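Mellura Twin Bench Cell — frame and panel kit for two small arms

Stock no. 1669 | Dispatched from the Tosh workshop | Page updated Mar 17, 2025

The Mellura is the kit we wished we could buy when we started building with a pair of small arms on a kitchen table. It gives you a proper enclosure for two desktop robot arms, a flat plate for them to work on, and one long front rail that both arms bolt to. It fits through an ordinary door, it goes together with hex keys, and it can live in a spare room or at the end of a shared bench without taking the place over.

We've had one of our own going at Tosh since we sold the first batch, and we still fiddle with it most evenings. It's great fun! Two arms that can reach the same spot open up all sorts of jobs that one arm can't manage, like holding a box still with one gripper while the other lifts the lid, or passing a part across (our favourite, and harder than it sounds).

What comes in the kit

Aluminium extrusion for the frame and the front rail
Back, left and right panels in a pale finish
Work plate, dark grey marble pattern
2 base plates, with bolts and T-nuts
Slotted metal panel for below the front rail
20 cable ties and a bag of spare T-nuts, because they roll away

Arms, grippers, control boards and power supplies are not included. The base plates come drilled for the Lirance desktop arm, and we can supply them blank if you'd like to drill your own.

Putting it together

Allow an evening for the frame and another for the arms. Build the back corners first and leave every bolt a touch slack until the panels are in, then go round and tighten the lot. The front rail goes on last. Slide both base plates along it before you commit, and move each arm through its full reach by hand with the power off. You want the grippers to meet near the middle with the elbows still bent. 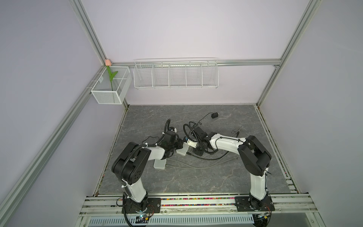

Cabling takes longer than anything else, so do it slowly. Leave a generous loop at the wrist so the joint can turn all the way without pulling, and tie the sleeves to the links on either side of each joint, never over it. We run everything back to the bases and down to the boards under the rail. If a cable has to cross the plate while you're testing, move it before you run anything at speed — grippers are very good at finding a stray wire.

Baskets and bits

The back rail takes most wire baskets with hooks along the top edge, the sort sold for kitchens and craft rooms. They're cheap and light, and they make lovely targets for pick and place practice. Soft or lightweight objects are best to begin with, as you will drop them.

Good to know

The front and top are open, so keep your hands out while the arms are powered and fit a stop switch where you can reach it. The plate wipes clean with a damp cloth. Check the base plate bolts after your first 7 hours of running, as they do settle a little.

Goes well with

Drorer clip-on light bar, fits the same extrusion
Lirance gripper pads, soft
Spare work plate, same pattern

Shared workshops can order the frame and panels separately. Just put a note in the box at checkout.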